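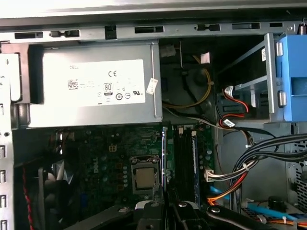

*The inside of a Dell at the Corkilero open day, with the processor showing and the gripper just below it.*

I went to the Corkilero student robotics open day on 11 Aug 2025 with a parking voucher, a granola bar and low expectations. The last student showcase I attended had a line-following car that followed a line to the top of the stairs. I wrote that one up too, and the comments were unkind.

Corkilero is a training center on the Pestton road, past the tile warehouse. The robotics club there has 119 members on paper and, by the look of the sign-in sheet, a good deal fewer in August. Its big project this year is called Lema, and the goal is to get a robot arm to take apart and rebuild a desktop computer. They started in June. I asked Nafula Kirui, who leads the project, why computers.

"Because they were in the closet," she said.

It's a fair answer. It's also a harder job than the poster in the lobby makes it sound. A desktop PC was designed by people who assumed the person opening it would have ten fingers, some patience and the option of swearing. Cables lean into places where you want to put your hand. Every clip has its own opinion about which way is up. The memory has to come straight up out of its slot, and a few degrees of tilt is enough to jam it — something I have managed myself with all ten fingers.

The club breaks the work into what they call chores. A chore is one small thing, such as gripping a memory module or pulling one cable, and each gets its own page in a shared binder. Erasto Were keeps the binder. He showed me the page for drive cables, which had been crossed out and rewritten so often that the paper had gone soft. Total attempts logged since the project began: 738. He wouldn't give me a success rate, but he did offer me a cookie.
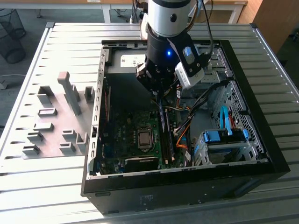
Most of the talk at the bench was about approach angles. Nyokabi Ogola wants the arm to come in from straight overhead every time, on the grounds that a simple path is easier to fix when it goes wrong. Nassoro Kaijage thinks that's fine until you need something tucked under a bundle of wires, and then you'd better have a second plan. They have been having this argument all summer, from what I gathered, and they were happy to have it again for a visitor. I took no side. I did lean slightly toward Nassoro, and Nyokabi noticed.

The money side is modest. Urnon, a local parts reseller, gave the club a grant of $2000, and $700 of that had gone to shipping before anyone touched a screwdriver. Nafula told me this in the flat voice of a person who has already filled out the form explaining it.

In the fall Lema goes up against two other schools, with each team handed a computer they haven't seen before. Njoroge Athumani, the instructor, is calm about it in a way I found suspicious. His advice to the team was to practice on the ugliest machines they own.

Visitors get coffee in the back hall until four. Parking is free with the voucher, but the machine at the gate doesn't take the voucher, so bring coins.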